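Protokoll der Sitzung der Arbeitsgruppe Teleoperation, Projekt Gotia

Ort: Besprechungsraum Teltley
Beginn: 14.00 Uhr
Protokoll: Niilo Halonen

TOP 1 Genehmigung des Protokolls der letzten Sitzung
Das Protokoll wird mit einer Änderung genehmigt. Unter TOP 3 ist »Führungsarm« durch »Folgearm« zu ersetzen.

TOP 2 Stand der Aufzeichnungen
Für die Aufgabe »Artikel in den Korb legen« liegen 312 Demonstrationen vor. Nach der Durchsicht sind nearly unbrauchbare Durchgänge gesondert abzulegen und nicht zu löschen. Die Ablage erfolgt im Verzeichnis Saragih, getrennt nach Bedienperson.

Die Arbeitsgruppe stellt fest, dass sich die Durchgänge je nach Bedienperson erheblich unterscheiden. Einige führen den Greifer in einem Zug zum Gegenstand, andere halten vor dem Zugreifen an und korrigieren die Ausrichtung. Eine einheitliche Vorgabe besteht bisher nicht.

Beschluss: Kurze Haltepausen vor dem Griff bleiben zulässig. Durchgänge, in denen die Bedienperson mit der eigenen Hand in den Arbeitsbereich greift, werden nicht in den Trainingsbestand übernommen.

TOP 3 Vorführen von Hand oder Fernsteuerung
Zur Wahl steht, die Arme unmittelbar von Hand zu führen oder sie über die Steuereinheit von Gonico fernzusteuern. Für die Handführung spricht die kürzere Einarbeitung. Dagegen wird eingewandt, dass die Hände der führenden Person in den Kamerabildern erscheinen und Gegenstände verdecken.

Beschluss: Die Fernsteuerung bleibt das Regelverfahren. Die Handführung wird nur zum Anlernen neuer Bedienpersonen eingesetzt. Diese Durchgänge werden nicht gewertet. Jede neue Bedienperson absolviert 6 Übungsdurchgänge.

TOP 4 Gegenstände und Anordnung
Der Satz der Gegenstände soll weiterhin starre und nachgiebige Verpackungen enthalten. Beutel gelten als schwierig, weil die Folie beim Greifen nachgibt und die Lage des Inhalts von außen schlecht einzuschätzen ist. Auf der Tischfläche befinden sich bei dieser Aufgabe der grüne Handschuhbeutel und rechts daneben der kleine Behälter mit hellgrünem Deckel. Der graue Korb steht links, der weiße Arm hält den Greifer über dem linken Teil des Beutels. 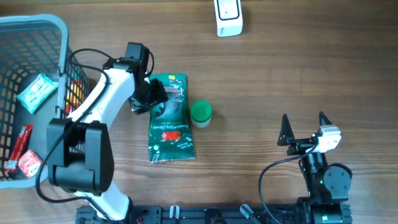
Niilo Halonen gibt zu bedenken, dass Beutel in den bisherigen Vorgaben wie Schachteln behandelt würden. Wer fernsteuere, spüre den Widerstand der Folie nicht und schließe den Greifer deshalb häufig zu weit. Er bittet darum, für Beutel einen eigenen Griffpunkt festzulegen und diesen vor Beginn einer Aufzeichnungsreihe gemeinsam zu üben.

Der Vorschlag wird angenommen. Die Anleitung wird bis Januar ergänzt.

TOP 5 Weitere Planung
Angestrebt werden 100 zusätzliche Demonstrationen mit veränderter Ausgangslage der Gegenstände. Die Termine werden über den gemeinsamen Kalender vergeben. Je Termin sind 2 Bedienpersonen einzuteilen, die sich abwechseln.

TOP 6 Verschiedenes
Die Kabelführung an den Armen ist vor jeder Aufzeichnungsreihe zu prüfen. Weitere Wortmeldungen liegen nicht vor.

Ende der Sitzung: 15.20 Uhr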